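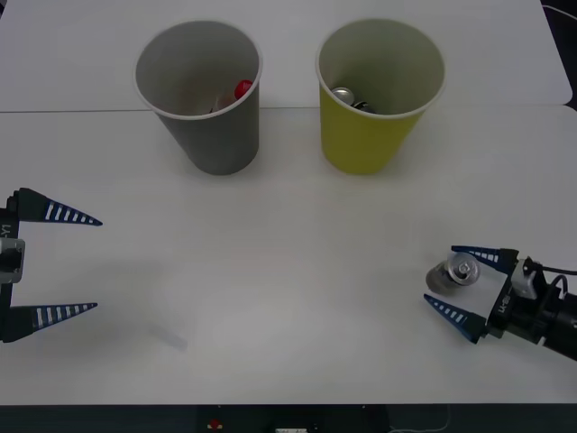 Paper cups, gray and yellow.

Hot drinks corner – changes from January

Quick one before the break. The drinks corner at Hodcombe moves to the 2nd floor landing on January 4. Same hours, same urn, new shelf. Tea stays free. Coffee goes up a little, sorry, the Derora beans cost more now and we held off as long as we could.

Bring your own mug if you can. We got through 24 sleeves of cups this fall, wich is a lot for a building our size. Mugs left in the sink over the weekend go in the box by the door – check there first before you email.

Still short of people for the Tuesday morning setup. Takes about 21 minutes, less if the urn was filled the night before. Sign up sheet is on the Florkel board, or just reply to this.

Oat milk: yes, back in stock. Decaf: still waiting on teh order.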